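Lo que dicen las etiquetas y lo que sale en la báscula
Informe de proyecto, asignatura de Consumo y Sostenibilidad
Grupo 3

Introducción

El supermercado Cullinane vende desde noviembre una línea de detergente concentrado, Eltard, con la promesa de que una botella rinde lo mismo que dos de las corrientes. Nos pareció demasiado bonito. El folleto de la tienda no explica cómo se mide ese rendimiento ni con qué carga de ropa, y cuando escribimos al servicio de atención nos devolvieron el mismo folleto en PDF. El proyecto nació de ahí, con bastante desconfianza y pocas herramientas.

Qué queríamos comprobar

La pregunta era sencilla: si una familia usa el tapón dosificador como lo usa todo el mundo, a ojo, ¿gasta menos producto con el concentrado? Pedimos a 21 hogares del barrio que pesaran la botella antes y después de cada lavado durante tres semanas. Reunimos 254 lavados con datos completos. Los demás los descartamos por faltar una de las dos pesadas, y reconocemos que ese descarte puede haber favorecido a los hogares más ordenados, que seguramente son también los que mejor dosifican.
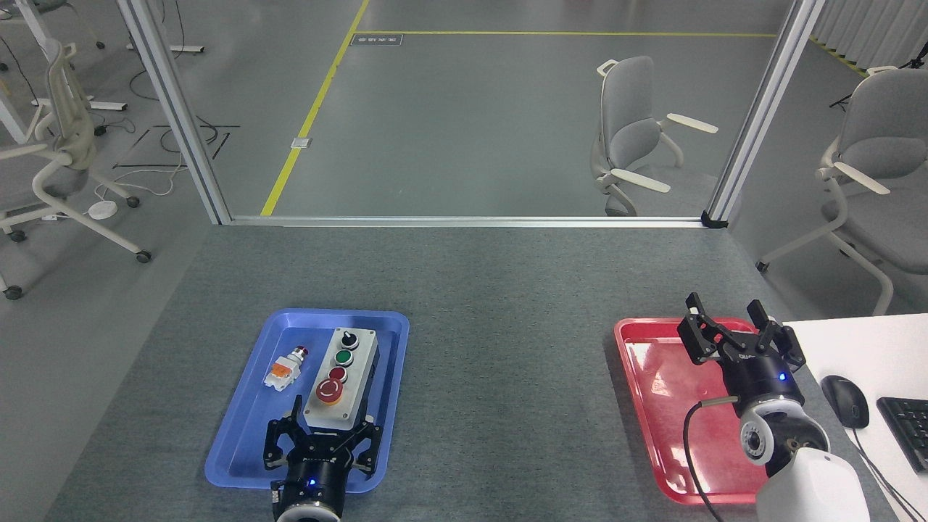 Drutberg, miércoles, 3 de marzo de 2021

Resultados

El ahorro existe, pero queda lejos de la mitad. Casi todos los hogares siguieron llenando el tapón hasta la marca de siempre, aunque la del concentrado está más abajo y apenas se distingue del plástico. En la práctica echaban bastante más de lo recomendado. Solo tres hogares se acercaron a la dosis de la etiqueta, y dos de ellos ya usaban antes una jeringa o una cuchara medidora.

Tampoco nos convence el argumento ambiental. La botella es más pequeña, de acuerdo, pero el tapón es más grueso y en la planta de Proltby nos dijeron por teléfono que no saben si se separa bien del resto. En el folleto se habla de «hasta 3.000 lavados por palé», una cifra que al comprador no le sirve de nada y que no hemos podido verificar.

Limitaciones

La muestra es pequeña y está formada por conocidos y vecinos. Las básculas eran las de cocina de cada casa y no las calibramos. No medimos si la ropa quedaba más limpia, porque no supimos hacerlo de una forma que no fuera preguntar «¿a ti qué te parece?». Además, el hecho de pesar la botella cambia la manera de usarla: varios participantes comentaron que la primera semana echaron menos por vergüenza.

Valoración

No diríamos que la publicidad mienta. Da por hecho un consumidor que mide, y en nuestros datos ese consumidor es una rareza. Repetiríamos el estudio con un tapón de marca visible, en color, antes de creernos cualquier porcentaje de ahorro, incluido el nuestro. Las hojas de pesadas, sin nombres ni direcciones, están en el anexo.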